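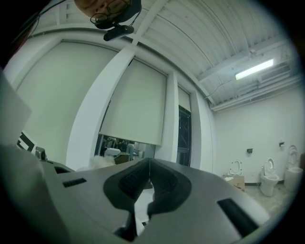 Cloluvley Papers > Interiors and Upkeep > White Rooms in Daily Use > Section 5

Last updated: Sep 30, 2020

5. Marks and discoloration on white surfaces

5.1 Setting

The main workroom at Hivaren was chosen for this part of the study because almost everything above bench height is white or close to it. The walls are painted, and so is the corrugated metal decking of the ceiling, together with the beam that crosses it. Pipes and ventilation units have been left in view. Tall windows are fitted with pale roller blinds, and fluorescent fixtures supply the rest of the light. A room of this type is pleasant to work in, but it shows wear early, and the upkeep records supplied by the Tetteh office suggest that complaints about its appearance began in the April after it was repainted.

The earlier survey (Opoku, Section 2) dealt with flat walls only. It treated a mark as a single kind of fault, whatever its colour or extent. That approach served well enough for scuffs at shoulder height, but it gave poor results on curved and moulded surfaces, where the light falls unevenly and a faint change of tone may be missed from one side and plain from the other.

5.2 Method of recording

A total of 217 entries were made in the room log. Each entry gives the surface, its general shape, the colour of the mark and the state of the blinds at the time. Entries were made by eye, without touching or wiping the surface first. Where two recorders disagreed on colour, both words were kept. Yayra Opoku checked the full log against the floor plan and removed entries that had been placed in the wrong bay.

Two classes were used. A patch is an area of changed colour with a soft or uneven edge. A trace is a thin mark, such as a line or scribble, which can be covered by a fingertip. The classes say nothing of cause. A tan patch may come from heat, glue, age or handling, and the log was not designed to tell these apart.

5.3 Patches and traces together

Both classes were sometimes found on one surface. Figure 2 gives a case in which the surface is otherwise mostly clean. The patch is tan-beige and forms a rough arch. The trace, to its left, is grey and very small, and would probably have been left out of the earlier survey.

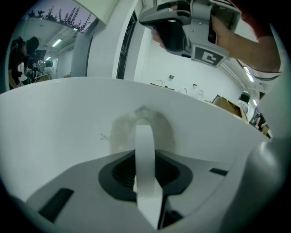
Figure 2. Curved white surface with a tan-beige patch and, to its left, a faint grey mark.

Cases of this kind raise a practical question for cleaning staff. The Mestorier schedule, which the building follows, asks for the whole of a white surface to be wiped when any mark is reported. On matt finishes this is not always wise - repeated rubbing can leave a shine which draws more notice than the mark did. We therefore suggest that traces be treated singly and that patches be left until their cause is known.

5.4 Limits

The log covers one room, and the blinds were seldom fully raised while entries were being made. Pale marks may be under-reported on the window side. Curved surfaces were also few in number, and the findings for them should be read with care until the second room has been recorded in the same way.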